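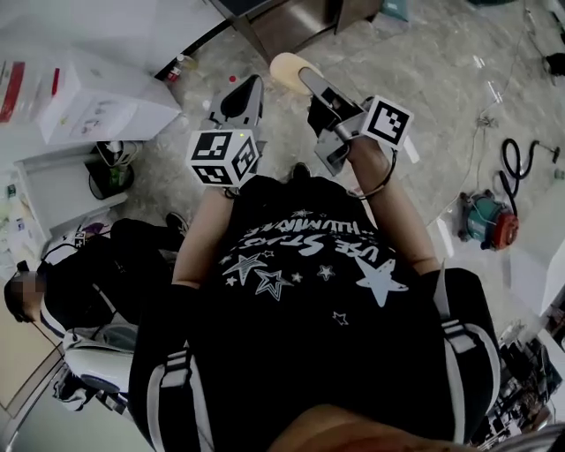 The Pause

The rule sheet for the Multitz student round asked for 500 demonstrations of the table task, recorded by the team, with no scripted motion. The Duketti team had until noon on 2022-09-30 to upload them. Birsen Yazıcı had the file list open on the lab computer at six in the evening the day before, and the list was complete, and the arms did not work.

They worked in the narrow sense. The left arm went to the cup, closed on it, lifted it, and moved it to the tray. The right arm went to the lid. Then, a hand's width above the lid, it stopped. It stayed there long enough for a person watching to reach for the stop button. Then it went down and finished the job.

"It's the network," said Shezi. He was sitting on the floor in his harness with the buckles undone. "The laptop drops a packet and the arm waits."

"The left arm is on the same laptop."

"Then it's the right arm."

She ran the joint test on the right arm. Every joint moved through its range at the set speed and came back. She swapped the cables between the arms and ran the task again. The right arm stopped above the lid. She put the cables back.

The recording method was simple, and the team had chosen it for that reason. One person put on a harness, held a gripper in each hand, and did the task at the table the way the arms were supposed to do it. The markers on the cubes gave the position of each gripper. Cliller, the training program the school licensed, took the recordings overnight and produced a controller by morning. The arms had the same fingers as the hand-held units, so whatever a person could do with one, an arm could in principle do with the other.

Cliller did not care who held the grippers. It had no field for a name. Birsen had added one in August, on her own, as a suffix on the folder: B for herself, S for Shezi. There had been an argument about it. Shezi thought it looked like a score.

She opened the plot tool and loaded the right gripper's height against time for a single session. The line fell from the ready position toward the table, went flat, then fell again to the lid. She loaded a second session. It had the same flat part. She overlaid the whole week. The flat parts stacked into a gray band.

"There," she said.

Shezi got up and looked. "What is it?"

"Somebody holding still."

"Somebody."

She filtered by suffix. With the S folders on, the line went down to the lid in a clean slope, a little fast, with some wobble at contact. With the B folders on, the band came back.

She looked at it for a while. Then she checked the time base, in case the clock on one of the grippers had slipped. It had not. She checked the marker tracking, which sometimes froze for a moment when a sleeve covered a cube. During a freeze the numbers repeated exactly. These numbers did not repeat. They moved by small amounts in all directions, the way a hand does when its owner believes it is still.

"I don't do that," she said.

"Put the harness on," said Shezi.

She put the harness on. He handed her the right gripper first, then the left, and waited for the cubes to register. He reset the table: cup, lid, tray. She did the task. It felt continuous. She would have signed a paper saying it was continuous.

He turned the screen toward her. The flat part was there.

"Again," she said.

She did it again and tried to feel for it. Ready position, reach, down. On the way down she found it, like finding a stair in the dark. Above the lid she stopped and checked that the fingers were on both sides of the rim. She did not decide to. The check took place somewhere below the level where she kept the procedure.

"When did you start doing that?" said Shezi.

She thought about the first week, when the foam pads were new and too thick and the lid tipped off the edge if you came in crooked. Back then a dropped lid meant throwing out the recording. She had dropped it on a good many afternoons. Then she had stopped dropping it. She had put this down to getting better.

"The first pads," she said. "We trimmed them after that."

"So you don't need it now."

"No."

"But you do it."

"Evidently."

They went through the options at the bench. The first was to submit as recorded. The scoring was by completed tasks within a time limit, and with the pause the arms would complete fewer. The second was to cut the flat part out of the files. The rule sheet said recordings could be discarded but not edited, and it said so in bold. The third was to discard every B folder and have Shezi record the missing ones overnight. The fourth was to have Birsen record them again without the pause.

"Three," said Birsen.

"My arms will fall off."

"You have until noon."

"Four," said Shezi. "You know the table better than I do. Look at my contact. It's a mess. If Cliller learns only from me, it'll hit the lid like a door."

This was correct. She had the plots in front of her. His slope was clean, and the end of it was ugly. Hers was delayed, and the end of it was very good: the fingers closed level and the lid came up flat. She tried to work out whether the good end was possible without the delay, and found that the data could not tell her. There was no recording of her doing it any other way.

She did 17 attempts before eight o'clock. In the early ones she thought about the pause the whole way down, and the pause moved. It turned up higher, then lower, then at the side of the table before the reach had started. When she rushed, the lid tipped and rolled to the edge of the tray. Shezi set it back each time without comment and called out the file number. At the end he called a break, and they ate crackers standing up, with the grippers parked on their stands.

"My grandmother used to knock on the oven before she opened it," said Shezi. "The old one had a bad latch. Then they bought a new one."

"And?"

"She knocked on the new one."

Birsen wiped her hands and went back to the plot. She took the last attempts and laid them over the August folders. The pause was shorter. It was not gone. Something else had changed, and it took her a minute to name it. The slope before the pause used to be steady. Now it was slow at the top and steep at the bottom, as if whoever was holding the gripper wanted to be seen not stopping.

"Cliller is going to learn that too," she said.

"Learn what?"

"Me trying."

Shezi thought about it. He picked up the left gripper and turned it over to look at the finger screws, which were fine.

"What if I talk," he said.

"About what?"

"Anything. You did the good ones in the spring practice round when that visitor kept asking you questions. I remember because you didn't drop anything and you were annoyed."

The spring files were on the backup drive. They had been recorded on the old table, so they could not be used, but they could be looked at. She loaded them. There were 2 from the visitor's afternoon. In both of them the line went from the ready position to the lid with no flat part, and the fingers closed level.

She put the harness back on.

Shezi talked. He explained the bus route to his cousin's apartment, including a transfer he considered a design fault. He described the plot of a movie and got the order wrong, and she corrected him with the cup in the left gripper and the lid halfway to it. He asked her what she would do with the bench space if the team got a second table, and she told him in detail. He read her the license terms for Cliller. Between takes he reset the table and called the file number in the same voice as everything else, so that after an hour she had trouble telling which parts were instructions.

Around midnight he ran out of subjects and began on the inventory of the parts drawer. His voice had gone rough. She did not look at the screen. It was turned to the wall, at her request.

At ten past four they had enough. She took off the harness and sat down on the floor, where it was cool, and Shezi started the training run on a short schedule. It would be ready by nine. He set an alarm on his phone and another on the lab computer, put his jacket under his head, and was asleep before the progress bar had drawn its first segment.

She stayed up. She turned the screen around and plotted the night's files, right gripper, height against time. The lines went down to the lid. A few had a kink in them, and she moved those to the discard folder. Then she opened the sound track, which the grippers recorded by default and which Cliller ignored, and listened to Shezi going through the drawer: washers, standoffs, the bag of springs with no label.

At nine the left arm took the cup and put it on the tray. The right arm went to the lid, closed on it level, and brought it over. They ran it until ten and wrote down the times.

On the last run, with nothing different on the table that either of them could find, the arm slowed above the lid. It did not stop. Shezi looked at Birsen.

"Upload it," she said, and went to reset the cup.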